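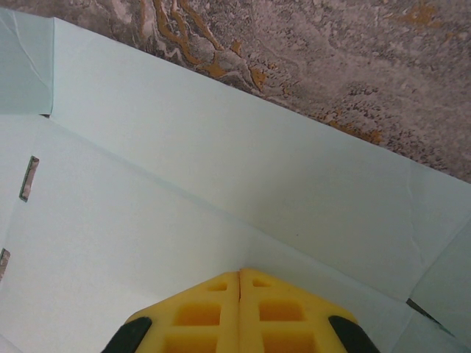 # チケット3055:差し込み口の推定位置が台の模様に引っ張られる

サイト内検索 キーワードを入力 検索 詳細条件

状態:解決済み(経過観察)
対象:Fleltine(双腕の箱組み立て方策)、手首カメラ入力
登録先:Jadgate
登録日:1/8/26

■ 症状

箱の底パネルにある細長い差し込み口を手首カメラで推定し、その位置へツメを入れる工程で、推定点が口の中心から外れる。ずれる方向は一定ではない。パネルの向きが変わると、ずれの向きも変わる。評価80試行のうち11試行が、このずれを原因とする失敗に分類された。把持の失敗と折り目の折り残しは別チケットで扱うため、この数には入れていない。

推定の信頼度は失敗した試行でも高く出る。このため信頼度の閾値で止める既存の安全側処理は働かず、腕はそのまま誤った位置へ下りていく。ログだけを見ると正常に見えるのが面倒なところで、最初は制御側の問題として調べ始めた。

■ 環境

Stanbridgeの評価セル。腕は左右対称の配置で、制御周期、把持力、照明の設定は前回の評価から変えていない。学習データはFakir収集分のみを使用。方策の重みは固定し、調査中の再学習はしていない。

■ 調査1:制御側の切り分け

目標位置を手で与え、推定器を通さずに同じ動作をさせた。指先は毎回指定した位置に来た。関節のオフセットを取り直しても結果は同じ。軌道の補間も記録を見る限り問題がない。ここで制御側の疑いは外した。

■ 調査2:入力画像の確認

推定器の注目領域を画像に重ねて出力した。失敗した試行では、注目領域が口の輪郭ではなく、口の内側に見えている台の模様に乗っている。箱の素材は淡い青緑でほとんど模様がない。それに対して台は大理石模様で、斑点や筋が細かい。特徴点の大半は台のほうから取れていた。

台の模様が口を通して見えるうえ、素材の切り口に緑の線が出ることもある。推定器はこの切り口を口の縁として扱う場合と、背景として捨てる場合があり、見る角度で結果が変わる。平らに広げた状態と壁を立てた状態を比べたところ、広げた状態のほうがばらつきは大きかった。シートの周囲に台が広く入るためと考えている。

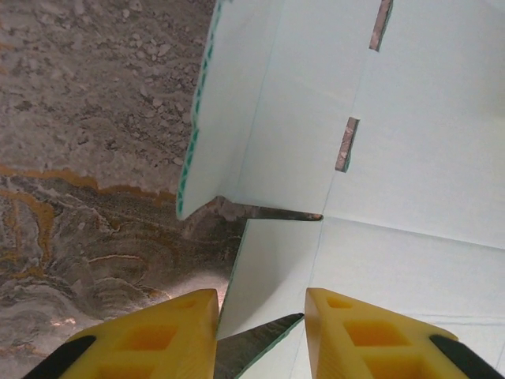 ■ 調査3:背景を差し替えた再推定

記録済みの画像で台の領域だけを塗り替え、同じ推定器に通した。

- 灰色一色に塗った場合:ずれはほぼ消える。
- 模様を左右反転した場合:ずれの向きが変わる。
- 筋の部分だけを消した場合:ずれは減るが残る。
- 箱の側の明るさだけを変えた場合:変化は小さい。

二番目の結果から、推定が台の模様に依存していることは確定でよいと判断した。Fakirの収集では箱を台のほぼ同じ場所に置いていたので、口の位置と模様の位置に相関ができていた。方策はその相関を覚えていたことになる。

■ 調査4:外部カメラとの照合

手首カメラの推定を、固定カメラから求めた位置と突き合わせた。固定カメラの外部パラメータは照合の直前に取り直し、再投影誤差が2ピクセルを超えたフレームは比較から外した。半透明の容器を使う持ち上げ課題のフレームも一部混ぜてあるが、そちらには差し込み口がないため、左右の手首の相対位置を確認する用途だけに使った。 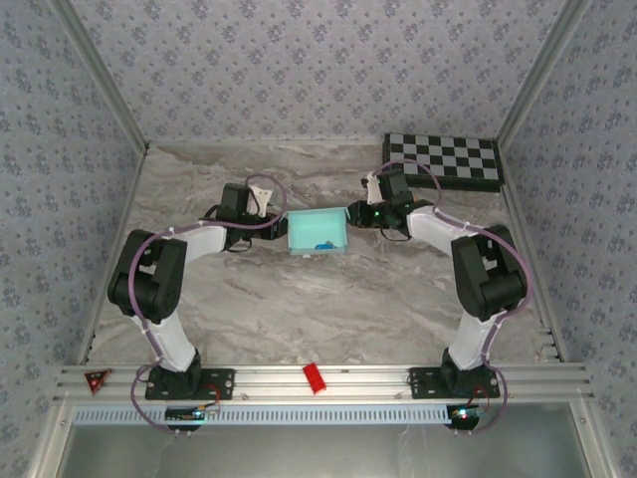 座標系のずれを原因から外すには、左右の腕と固定カメラを同じ基準で揃える必要がある。以前の手順では校正板を使ったあとセルの外へ出し、次の校正で毎回置き直していた。今回は右奥の床にチェッカーボードを寄せたまま動作を記録し、記録の途中でも板の角を拾って外部パラメータの変動を見られるようにした。ただし右腕のケーブルが板の近くを通る姿勢では角の検出が抜けるので、その区間は前後の値を使っている。変動は小さく、手首カメラ側のずれを説明できる大きさではなかった。両腕で容器を左右の端から挟んだ姿勢についても、左右から計算した幅は一致した。座標系は原因ではない。

■ 原因

手首カメラの推定器が、差し込み口そのものの形ではなく、口を通して見える台の模様と周囲の台の模様を手がかりにしていた。学習時の置き場所の偏りがこれを助長した。

■ 対処

1. 学習画像に対し、台の領域だけ模様をランダムに差し替える処理を追加。マスクは箱の色で切り出し、指先の領域は残す。
2. 推定の出力を口の中心一点から、口の四隅に変更。四隅が長方形にならない場合は推定を棄却する。
3. 棄却が続いたら手首を少し引き、角度を変えて撮り直す。
4. Fakirの追加収集では、箱の向きと置き場所を試行ごとに変える。

4は収集待ちのため、今回の確認には含まれていない。

■ 確認結果

1から3を入れて再学習し、同じ条件で80試行を実施した。このずれを原因とする失敗は2試行。どちらも壁を立てたあと、口の一部が指先の陰に入った状態で起きている。四隅のうち二つが見えず、長方形の判定が緩い側に倒れていた。判定条件の変更は別チケットに切り出す。

撮り直しが入る分、工程の時間は延びた。現状の評価では時間を採点していないので許容とする。

■ 残件

- 隅が隠れた場合の判定条件
- 緑の切り口が強く出る角度での縁の扱い
- 模様のない台での比較(台の手配が未定)
- 半透明の容器に同じ推定器を使うかどうか。内部の物体が側面越しに見えるので、今回と似た問題が出る可能性がある

コメント(4)

返信1
背景の差し替えは箱の外側だけですか。口の内側も塗り替えないと効果が薄いと思います。

返信2(登録者)
内側も対象です。色で切り出しているので、口の中に見えている台も一緒に差し替わります。影が濃いところは切り出しが甘く、元の模様が少し残ります。

返信3
うちのセルでも、木目の台で似たずれが出ていました。模様の反転を試したら同じように向きが変わりました。四隅の出力はまだ入れていません。長方形の判定は画像上でやっていますか、それともパネル面に投影してからですか。

返信4(登録者)
パネル面に投影してからです。画像上だと斜めから見たときに棄却が増えすぎました。面の傾きは折り目の線から出しています。

お問い合わせ:Jadgate サポート窓口 | © Stanbridge | ページの先頭へ戻る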